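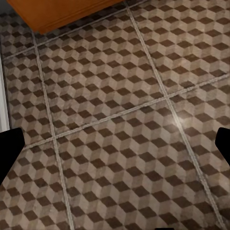 According to Szabolcs Szekeres, the arm went down for a dropped spoon on a cube-pattern tile floor, read the dark diamonds as holes, and kept going until both fingertips hit the tile. The stop came late. One finger pad split, and the wrist had to be re-zeroed before it would run again.

His report was the first we received on this fault. It affects the Herero wrist range sensor with firmware older than version 184. If you own one, please read the safety notice before you use the arm near a floor.

Herero Wrist Range Sensor
Part no. 372
Made by Benkirane, Nembridge
Status: in stock, shipping with corrected firmware

What it does
The sensor mounts under the wrist plate and looks down between the fingers of any Herero two-finger gripper. It measures the distance to the surface below and slows the arm before contact. It works with the fingers open or closed. Maximum range is 60 cm.

Safety notice, 2024-05-30
On floors with a strong printed pattern, older firmware can report a distance greater than the real one. Patterns that look three-dimensional are the worst case, such as tumbling blocks in dark brown and beige. A shiny finish makes it worse. Where a light reflects off the tile, the sensor may lose the surface for a moment and hold its last reading, and if the last reading was wrong the arm goes on descending at full approach speed.

Plain floors, carpet and unfinished wood have given no trouble in our tests. Grout lines by themselves don't cause the fault, although a pale line next to a dark area can make the reading jump.

The arm's force limit still works and will stop the motion after contact. Do not count on it to protect a hand. Keep people and pets out from under the gripper during any floor pickup until the update is installed.

What to do
Check the firmware number on the Device page of the control panel. If it is 184 or higher, no action is needed.
If it is lower, set Floor Approach to Slow and install the update from the same page. The arm must be parked and the gripper empty.
After the update, run Surface Check over the floor you normally work on. Repeat it over any glare spot.
If Surface Check fails in the same place 3 times, turn off Floor Pickup and contact us.

What changed
The old firmware used shading as a hint when the range signal was weak. The new one ignores shading within the last part of the approach, and a lost signal now stops the arm. You may see more stops on glossy tile – clear them from the panel and try again from a slightly different angle.

Simulation
The Brolville floor set for the simulator now includes the patterned tile, with grout and reflections. Run your own pickup routines on it before you try them on hardware. Simulated glare is softer than what a bare bulb gives, so a clean run there does not replace Surface Check.

Repairs
Split finger pads and bent wrist plates caused by this fault are replaced free of charge, including on units bought secondhand. Send the serial number and the motion log if you have it. Claims go to Huguette Mallet at the Nembridge service desk. Units bought before March ship with the older bracket, and we will swap that too if the wrist has to come in.

In the box
Sensor, bracket, four screws, cable, printed safety sheet. Finger pads are sold separately.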